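Tratberg Recipe Cards

Hi! This is the readme for my pile of typed-up recipe cards. I started it in July when my aunt handed me two shoeboxes and said "you like computers, do something with these." So I did something with these.

What's in it

363 recipes, one text file each, plus a spreadsheet called index.csv that ties them together. Most of the cards came from the Tratberg church suppers and the potlucks after them, and a smaller stack (39 cards) came from Lorraine Nuttall, who kept hers in a cookie tin and wrote on both sides. If a file name starts with LN, it's one of hers, and you should read it slowly, because her sevens look like ones and I probably got a few wrong.

Columns in the index

id - matches the file name
title - exactly as written on the card, spelling and all ("Chiken Surprize" stays)
category - mine, so argue with me if you like
serves - blank if the card didn't say, and a lot of them didn't
oven_f - in Fahrenheit. "Hot oven" and "medium oven" are left as words. I had a go at turning them into numbers and gave up after a very flat sponge cake
stains - yes or no. I know, I know, but the stained cards are the good ones and I wanted to be able to sort by it!

How I typed them

By hand, at the kitchen table, mostly after 9 pm. I tried scanning software on the first 16 and spent longer fixing them than I would have spent typing, so I stopped. Line breaks follow the cards. Anything in square brackets is me, usually guessing at a word. Kourosh Heydari read through the baking ones and caught a cup of salt that should have been a cup of sugar (thank you, Kourosh, from everyone's teeth).

Things that are wrong or odd

There are six potato salads and they are nearly the same. I left them all in, and I'm not picking a favorite in writing.

Some cards call for a "can" of something with no size. My guess for soup is the small one, but I've left the text alone.

Two cards are titled "Zamudio Bread" and they don't agree on the flour or the rising time, or even the shape of the loaf. Mitra Rahimi has baked both and likes the second one, which is id 200.

Nothing here has been tested by me unless there's a line at the bottom of the file that says "made it." That line shows up less often than I'd hoped. The canning and pickling cards are old, so please check the times against something current before you put up a shelf of beans.

Using it

Copy it, cook from it, print it for your mom. If you put a big chunk of it in a cookbook, I'd love a mention of the Tratberg suppers in the front, and a copy if you can spare one.

Fixes

Send me the id and what you think the line should say. Karthikeyan Pai wrote the little script that rebuilds the index, so edit the recipe file and leave index.csv alone or your change will get wiped out the next time I run it. I've done this to myself twice.

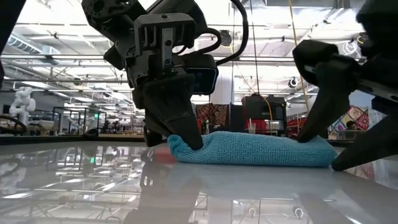 I still have a fat envelope of newspaper clippings to get through, mostly casseroles, and those will go in their own folder once I work out what to do about the ones with half the ingredients trimmed off.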